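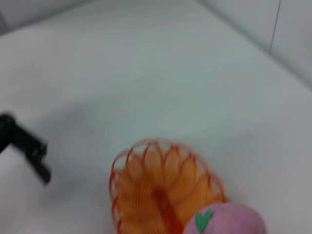 Clearing the decks

29/12/2019

Every year between Christmas and New Year I decide to learn something, and every year by the middle of January I own the equipment for it. There is a ukulele in the wardrobe. There is a bread-proving basket, now full of batteries that may or may not be dead. Last year it was Italian, and I can still tell a waiter that the boy has an apple.

This year it's letters. Proper ones, with stamps.

I blame my uncle's neighbour, Teodoro Villaseñor, who moved away in the summer and has since written to me three times. I'd met the man perhaps twice. The first letter was four sides long and mostly concerned a drain. I read it standing up in the hall with my coat on, then sat down on the stairs and read it again. I have had emails from people I've loved for decades that didn't hold me like that drain did.

I replied, eventually, on the back of a printed train booking, as there was no other paper in the house. He was very polite about it.

So I have been to Drallalden to buy supplies. If you don't know Drallalden, it has a market square, a shut bank and a stationer's called Aguirre, where I went in for a pad of paper and was asked what weight. I said I didn't mind. This was the wrong answer. The woman behind the counter laid several sheets out in front of me and had me feel the corners, and I nodded at each one as you do when someone shows you an X-ray. I came out with a pad called Purar, cream, unlined, and a sheet of thick black guide lines to slip underneath, which she said was nothing to be ashamed of.

I also bought a fountain pen. It's a Drunix, it's green, and I have so far got more ink out of it by carrying it in my pocket than by writing with it.

What I hadn't reckoned on is how slow it is. I don't mean the post, which everyone complains about. I mean the hand. I type quickly and badly and fix it afterwards, and I'd forgotten that on paper you have to know where a sentence is going before you set off. My first attempt to Teodoro began "I was so pleased to hear that" and then I had to stop and work out what I was pleased to hear. His knee, as it happened, was worse. I tore that one up.

Then there's the news problem. By the time he reads it my news will be days old, and it wasn't much cop when it was fresh. I had a cold. The bins were late. My sister has taken up sea swimming and mentions it. In an email I'd put all that in two lines with an exclamation mark to show I was being brave. In a letter you've got the whole of a cream, unlined page looking at you, and so you find yourself going on a bit about the bins. What time I heard them. The man opposite in his dressing gown, running. I got a side and a half out of those bins and I think it may be the best thing I've written this year, including the piece on here about tax.

My handwriting is a separate matter. I was taught to join up at school by a woman who said mine looked like something had died in the margin, and it has gone downhill since. The guide lines help for the first paragraph or so. After that everything starts to lean to the right, as though the letter were trying to get to the postbox without me.

I'm told there are people who do this competitively. There's a forum where someone set themselves the target of 1,000 letters in a year, with a spreadsheet, and reported back on their wrist. I don't want that. I've set mine at 30, and I'd like it noted that one has already gone, so strictly speaking I'm ahead. My list of people to write to has 17 names on it and a fair few of those will ring me up to ask what's wrong.

My mother already has. I sent her a practice one, second class, from a postbox she can see from her kitchen window. She rang the moment it landed to ask if I was ill, then read the whole thing back to me down the phone, with corrections. She won't be writing back, she says, because she's just told me everything.

Anyway. If you'd like one, and you don't mind a lean, send me your address through the contact page and I'll put you on the list. Please don't expect much before the end of January. And if anyone knows how to get green ink out of the lining of a decent coat, I'd be glad to hear that too. Email's fine for that one.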